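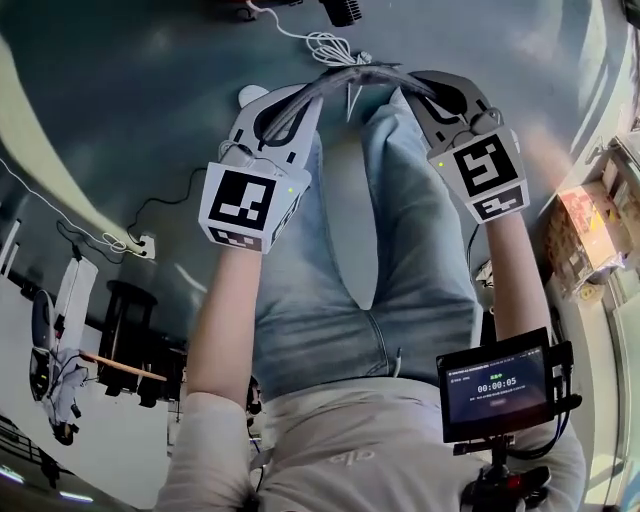

Cables on the floor at Mosteck, with the white power strip at left.

Cable sorting continues in December

Gemma Greenwood is running the cable clear-out again this December. Bring in loose chargers, extension cords and power strips from your desk or home. Straighten each cable, fold it over, and fasten it with one of the 40 cloth ties at the front counter. Please don't wrap cords tightly around their plugs.

Label anything longer than 12 feet. Power strips go in the gray bin, unplugged. Shazia Butt will take damaged cords until 4 p.m. and can answer questions about what to keep.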